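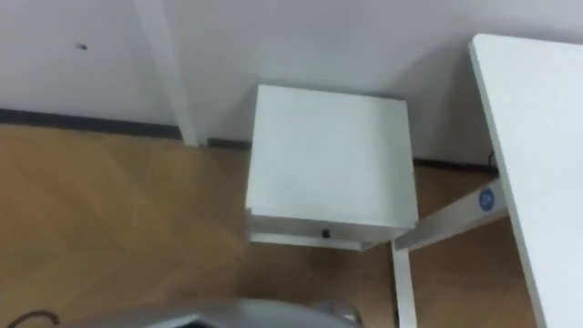 Most of the rules you will be given for robots in furnished rooms were written by people thinking about a fence. The fence kept the arm on one side and the staff on the other, and a good deal of the wording still leans on it. Take the fence away and put the machine beside a desk, and the wording starts to wobble. What is the "working area" when the job is a nightstand with one shallow drawer and a small black knob, tucked between a post and the desk? Is it the drawer, the drawer plus the space it slides into, or every bit of floor the robot could step on? And the cable at the lower left, lying on or just above the boards: inside or outside? The Fandulow code, our set text for this unit, uses the term 35 times and defines it once, badly.

Unit 4: Rules for fetch-and-place work in rooms
Notes by Cor Boersma. Revised February 13, 2021. The November version had the old clause numbers, so please bin it.

Read before the session: Fandulow code, parts 2 and 5; the Clitinell checklist (all of it, it is short). The Rweyemamu paper is optional, but those of you writing on speed limits will want it.

1. What a rule has to do

I use a dull test for every clause. Could two people, standing in the same room and not speaking to each other, read it and agree whether it had been kept? If they couldn't, the clause may still be good advice, but you can't audit against it, and you should stop calling it a requirement.

Try it on these, all from part 2:

2.3 The operator shall keep the area suitably clear.
2.4 Trailing leads shall be managed.
2.7 The operator shall remain alert at all times.
2.9 The stop button shall be within arm's reach of the operator, who shall be able to press it without walking.

Only 2.9 passes. "Managed" is my least favourite word in the whole code. I have seen a lead taped flat called managed, and I have seen a lead called managed on the grounds that the operator knew it was there.

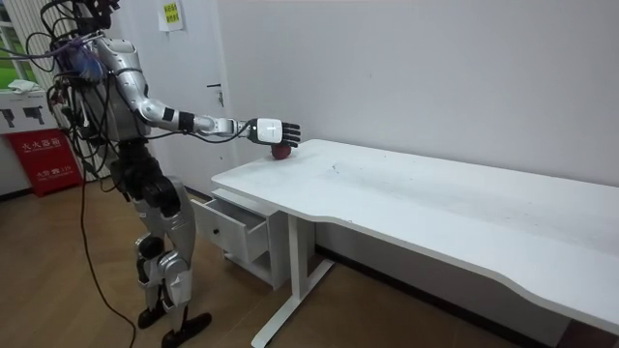
The Clitinell checklist does better with leads. It asks for the planned path of each foot to be marked before power goes on, and for every cable to be either outside that path or held off the floor. You may think that is fussy. I thought so too, until I tried to apply 2.4 to a legged machine with a tether and found that I could argue it either way for an hour. A wheeled base pushes a cable along or rides over it. A foot comes down on it, or hooks it, and the code was plainly drafted with wheels in mind.

Exercise A. Rewrite 2.4 so that it passes the two-person test. You have 36 words. Definitions count towards the total.

2. Contact

Part 5 deals with touching things. It sets limits for contact with people, which I have no quarrel with, and then says that contact with objects "shall be gentle". It gives no number, no method and no hint of what would count as rough.

The usual defence is that objects differ. So they do. A table top and a piece of soft fruit will not put up with the same push, and I wouldn't trust one limit that claimed to cover both. But that is an argument for a short table of limits by type of object, and the drafters had plenty of room for one. The code runs to 933 numbered paragraphs — several of them about the layout of its own index.

Two further gaps, which you should have in mind for the assignment:

Gloves. A covered hand may grip differently from a bare one. If your trials were run with a glove on, the report should say so, and the results should not be quoted for the bare hand. The code is silent. Clitinell has a tick box marked "glove Y/N", with no space for the type.

Resting contact. Is a hand lying on an object "holding" it? Clause 5.6 forbids any change of programme while an object is held. I have heard clever people argue that a palm laid on top, fingers not closed, falls outside the clause. I don't believe the drafters meant that, but they didn't write what they meant.

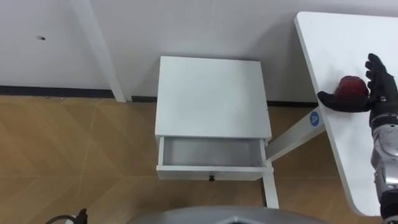
Exercise B. Write one sentence that settles the resting contact question. Then swap with a neighbour and try to break theirs.

3. The state of the room

This is the part where I am most doubtful about common practice. Reports say "the room was reset between trials" and leave it there. Reset to what? A drawer can be shut, pulled out a little or pulled out a lot, and each gives the arm a different job. The Lustum protocol asks for a written start state and a photograph, filed together. I would keep the writing even if you lose the photograph, for a picture will tell you the drawer was open but not how far it was supposed to be.

A usable start state has at least the following:

Position of each piece of furniture, measured to a wall.
Drawers and doors: shut, or open by a stated distance.
The object to be moved: what it is, where it sits, how near an edge.
What is inside any container. "Empty" is an answer and should be written down.
Anything fixed to the furniture that the vision system could use as a marker, stickers included.

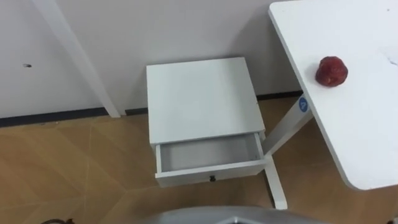 Fig. 4. Drawer partway open and empty; red fruit near the left edge of the table; blue "A" sticker on the table edge.

People object that all this takes too long. Lustum's own pilot logged more than 2000 trials with a written start state for each, so it can be done. Whether it improved the results is another matter. The pilot report says it did, but it offers no comparison group, and I'd mark a student down for that.

4. For the assignment

Choose one clause from part 2 or part 5. Say what harm it is meant to prevent, show a case where it fails the two-person test, and give your replacement wording. Don't choose 2.4 or 5.6, as we will have done both in class. Do not tell me that more training would fix it. It might, but then the clause is doing nothing and you should argue for striking it out.

Hand in one typed copy, with the original clause quoted in full at the top.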